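# Shelter-in-place kit

A **shelter-in-place kit** (also *stay-at-home kit* or *stay box*) is a store of supplies meant to let a household remain indoors during an emergency instead of leaving. It is usually set apart from the evacuation bag, though the two overlap so much that some writers doubt the distinction does any work outside of catalogs.

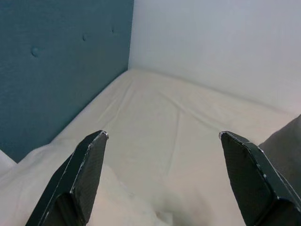 ## Background

The advice to stay indoors is older than the kit. Civil defense leaflets told people to close windows and wait for instructions, and said little about what they should own. The idea of a boxed, named product came later, mostly from sellers of camping goods who already stocked the contents. The Ramura company sold one of the better known versions, a lidded tub with food, a radio and plastic sheeting. Its sales copy promised "complete household security," a phrase that was dropped from later printings without comment.

The claim that Ramura invented the kit appears often and is poorly supported. A mail-order list from Jorum, a competing firm, offers a nearly identical tub under another name, and neither list carries a year.

## Contents

Lists vary, and few of them explain how they were drawn up. Most include:

- drinking water
- food that can be eaten without cooking
- a flashlight and spare batteries
- a battery or hand-crank radio
- prescription medicine and a basic first aid set
- plastic sheeting and tape
- blankets or other bedding
- trash bags and a bucket with a lid

Food and water draw the least argument. How long they should last draws a great deal. The common figure of 3 days is repeated in nearly every pamphlet, usually with no source. It seems to rest on a guess about how soon outside help arrives, and that guess does not hold for remote places or for winter storms that close roads for a week.

### Sheeting and tape

Plastic sheeting is the most disputed item. It is meant to seal one room against smoke or a chemical release. Supporters say even a rough seal slows outside air for a short time. Critics answer that few people can cut and tape sheeting quickly under stress, and that a sealed room brings its own danger if people stay in it too long or burn anything inside. Both sides tend to argue from drills held in good light with the scissors already on the table.

## Choice of room

Guidance on which room to use depends on the hazard, a point that short leaflets often skip. A low interior room is preferred for high wind. For some heavier-than-air gases, an upper room is preferred. Flooding rules out the basement that wind would recommend. A household that has picked a single "safe room" for every purpose has probably read only one leaflet.

Bedrooms are a frequent choice in practice, since bedding is already there and a bathroom may be close by. Windows count against them.

## The Jistska survey

The study most often cited in favor of kits is a mail survey in the town of Jistska, run by Alina Husar after a February ice storm. It drew 333 replies. Households that owned a kit reported less worry and fewer trips outside than those that did not, and sellers have quoted the result ever since.

The survey has plain limits. Respondents judged for themselves whether what they owned counted as a kit. People who buy supplies ahead of time may also have larger homes, more money or nearby family, and the form asked about none of these. Bogdan Radu, who reviewed the replies, noted that over half of the kit owners had not opened the box during the storm. They had eaten from the kitchen cupboards. Husar replied that knowing the box was there may have been useful in itself. The survey was not designed to test that.

## Upkeep

Instructions commonly call for a check every 6 months. Batteries leak, medicine expires, and children's clothing stops fitting. The Anghel guide suggests skipping the box altogether and keeping a deeper pantry, with older cans used first. This avoids the stale kit, although it does nothing about the radio and flashlight, which the guide covers in 2 sentences.

## See also

- Evacuation kit
- Household emergency plan
- Warning siren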